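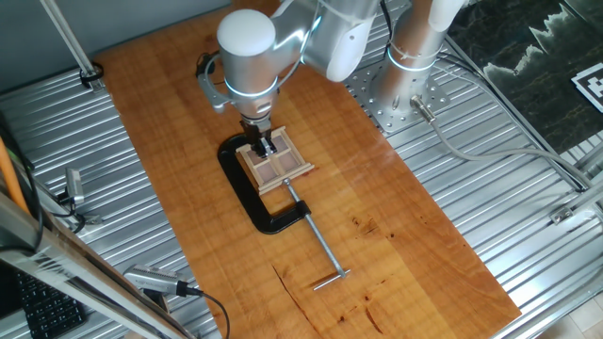 La segunda vuelta no arregla un censo mal hecho

30 de marzo de 2019

El debate sobre la reforma electoral en Forkville se ha concentrado en una sola pregunta: si el alcalde debe elegirse por mayoría simple o mediante segunda vuelta. Es una pregunta legítima, pero llega en mal orden. Antes de discutir cómo se cuentan los votos conviene revisar quién figura en la lista de votantes, y ahí los datos disponibles son malos.

En la elección de febrero la diferencia entre las dos primeras candidaturas fue de 33 votos. El padrón cerró con 2,089 inscritos. La revisión posterior localizó 410 registros con domicilio incompleto o sin actualizar, casi todos en el distrito de Skála. Un registro defectuoso no equivale a un voto irregular, y quien los presenta como sinónimos hace propaganda. Ahora bien, cuando el margen de error administrativo supera en más de doce veces la ventaja del ganador, el resultado es jurídicamente válido y estadísticamente frágil.
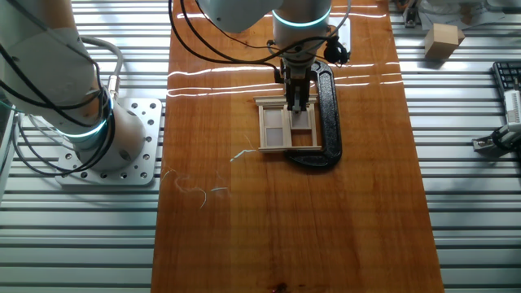
Los partidarios de la segunda vuelta sostienen que obligaría a formar mayorías amplias. El argumento funciona con tres o más candidaturas competitivas. En Forkville hubo 2 candidaturas, de modo que la segunda vuelta habría repetido la primera, con el mismo padrón, el mismo gasto y previsiblemente menor participación.

El municipio vecino de Skiltdale aplicó la segunda vuelta sin depurar antes su registro. Las impugnaciones se presentaron dos veces, por los mismos domicilios, y la junta electoral tuvo que resolver dos veces el mismo expediente. El procedimiento añadió semanas de interinidad y ninguna información nueva sobre la voluntad de los electores.

La propuesta alternativa es menos vistosa. Consiste en cruzar el padrón con el registro de residencia cada trimestre, notificar por escrito toda baja con plazo de recurso y publicar las altas por sección antes de cada convocatoria. La carga de la prueba debe recaer en la administración: ningún elector pierde su inscripción por no contestar una carta.

Se objetará que esto cuesta dinero. Cuesta menos que una jornada electoral adicional, y el gasto sirve también para las consultas locales. Si después de depurar el censo el pleno quiere discutir la segunda vuelta, podrá hacerlo con cifras fiables. Votarla ahora, en la sesión ordinaria y sin informe técnico, sería un error de procedimiento.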